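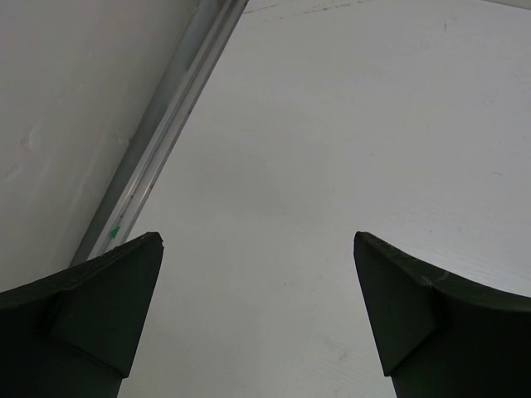 How do you compare two grippers fairly when they were built for different jobs?

You pick the job first, according to Rhodri Prydderch, and you keep everything else the same. Same arm, same controller, same parts, same person loading them. "If you change the gripper and the speed on the same day, you've learned nothing about either one," he said.

Prydderch runs the test bench at Stinard, where he spent most of August putting the Dunska and the Brokunen through the same pick-and-place routine. The finished count was 1026 picks per gripper, split across 39 parts. He had planned on more parts but dropped the ones neither gripper could open wide enough to take.

The Dunska is the simpler of the two. It has one motor, one force setting and a short cable. Prydderch had it running in 30 minutes. The Brokunen took him until Friday, mostly because of the driver. "The manual covers an older version of the controller," he said. "I ended up reading the error codes off the screen and calling their support line. They were fine about it. It still cost me days."

Once both were working, the gap closed. The Brokunen was better on small flat parts, where it could hold a light grip without drifting. The Dunska was quicker to open and close, and he trusted it more on anything heavy.

He spends a lot of time on fingertips. Tips chip, edges get scuffed, and a worn tip can change a result before anyone looks at it. "I check the tips at the start of a run and again at the end," he said. "People log the firmware version and forget the one bit that touches the part."

The wrist camera was a separate argument. He tried the Oral first and liked the color, but pale work surfaces gave him trouble with exposure. He fixed it by locking the settings by hand – six values in all, which he now keeps taped to the side of the controller cabinet. He wants both fingertips in view at all times, even though it takes up room in the picture. "When a pick goes wrong I want to see where the tips were. I can live with less table."

Would he buy the Brokunen? For the small parts line, yes, if the driver gets sorted out. For general use he would stay with the Dunska and put the difference toward spare fingers.

Next he plans to rerun the flat parts with softer tips on both grippers. The arm stays the same.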